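Cuaderno de laboratorio, 14 de agosto de 2019
Proyecto Otdale, banco de la mesilla

Hoy tocaba guardar la manzana en el cajón y cerrarlo. Lo del cajón abierto lo tenemos dominado. Lo de cerrarlo ha acabado con Dumisani pulsando la seta roja y conmigo escribiendo esto en vez de comer. 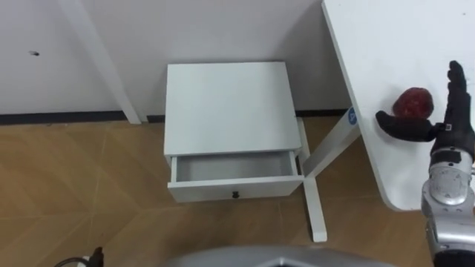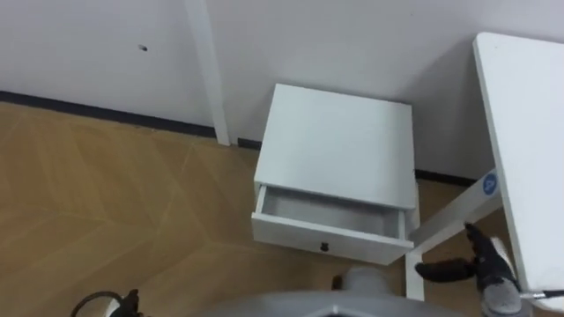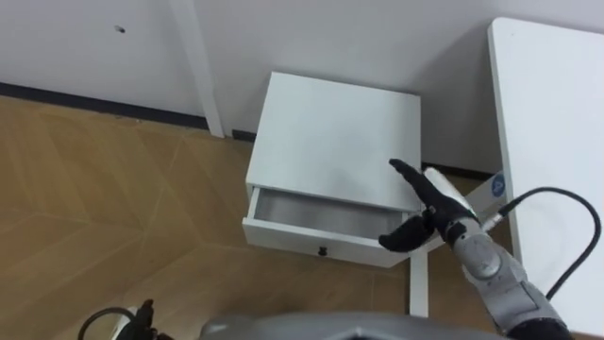 Cámara de cabeza, cajón a medio sacar y vacío en las tres. La manzana solo sale en la primera.

Resumen para quien venga con prisa: el brazo derecho dio por cerrado un cajón que seguía abierto, pasó al estado siguiente y bajó la mano hacia él con toda la confianza del mundo. Parada de emergencia a mano. Sin heridos, sin piezas rotas, una manzana con un golpe.

Lo que recuerdo, por orden. Arrancamos con la secuencia completa de Kozma (el planificador, versión de abril, la que Kristóf jura que no ha tocado). Agarre correcto. Al llegar encima del cajón la mano no soltó la manzana, el planificador esperó los 14 segundos de rigor y decidió saltarse la suelta, porque en algún momento alguien puso esa transición como "opcional". La firma del cambio es mía. Sigamos.

Con la suelta omitida entró en "cerrar cajón". Empujó, o creyó empujar. La muñeca leyó una fuerza de contacto por encima del umbral y el estado se dio por cumplido. El cajón no se había movido. La fuerza venía del cable de la mano, que hace un bucle muy generoso hacia el lado de la mesa y que en esa postura tira de la muñeca lo bastante como para parecer un cajón que llega a tope. En la tercera foto se ve bien el bucle, por encima del tablero.

Después, "retirada por encima". Para Kozma el cajón cerrado no existe como obstáculo, así que trazó la vuelta por el camino corto. Dumisani vio venir el pulgar y paró. Yo estaba mirando la gráfica, donde todo iba de maravilla.

En el registro queda el aviso 508, "posición final no verificada", repetido en cada intento de la mañana. Llevaba ahí todo el rato, en amarillo clarito sobre fondo blanco. Lo consideramos informativo, y lo era.

Pruebas de la tarde, con velocidad limitada al 50 % y Dumisani con la seta en la mano:

– Sin manzana, cable como siempre: falso cierre otra vez. La manzana queda absuelta.
– Sin manzana, cable sujeto a mano por Ildikó, desde fuera del alcance del brazo y con una varilla: el cajón se cierra de verdad. Kozma dice que ha fallado, claro, porque ahora el contacto le llega más tarde de lo que espera.
– Cable otra vez suelto, brazo en el aire y sin tocar nada: la muñeca marca 11 N en la postura de empuje. El umbral de contacto está en 9. No hay mucho más que discutir.

Elli preguntó por qué comprobamos el cierre solo con la fuerza si la cámara de la cabeza tiene el cajón delante. Buena pregunta. El detector visual se desactivó cuando cambiamos la mesilla por la actual: blanca, contra pared blanca, junto a mesa blanca. Confundía el borde del tablero con el frente del cajón más o menos un día sí y otro también. Lo único oscuro y fiable es el pomo, así que Elli va a probar a seguir solo el pomo y a olvidarse de todo lo demás. Le he deseado suerte sin ironía, cosa rara.

Sobre la seguridad, que es lo que me preocupa. La barrera de par debería haber parado el brazo si llegaba a tocar el cajón, pero estaba configurada para la pinza antigua y no para la mano. Kristóf cree que habría saltado igual, algo más tarde. No pienso comprobarlo con los dedos de la mano de por medio: cuestan más que la mesilla, la mesa y probablemente el suelo.

Cambios hechos hoy:
Suelta ya no es opcional. Si no suelta, para y avisa.
Aviso 508 pasa a error y detiene la secuencia.
Umbral sin tocar. Subirlo taparía lo del cable y volveríamos a estar igual con otro número.

Pendiente:
Recolocar el cable por dentro del antebrazo o, como mínimo, acortar el bucle y fijarlo en la muñeca. Niloufar tiene bridas de Jellness que aguantan el giro completo, pedirle unas pocas.
Límites de par nuevos para la mano (Kristóf).
Mirar si el brazo izquierdo tiene el mismo problema. También lleva un cable con bucle y también lo dimos por bueno.
Averiguar por qué no soltó la manzana, que con tanto jaleo se nos ha quedado sin explicar. Sospecho del guante: en la prueba de apertura que hizo Ildikó al final el pulgar iba perezoso.
Avisar a los de Gamatari, que usan la misma secuencia y la misma transición opcional. Redacto yo el correo, por aquello de la firma.

El brazo queda aparcado y sin potencia hasta que el cable esté fijado. He puesto un cartel en el armario de control. Kristóf, va por ti.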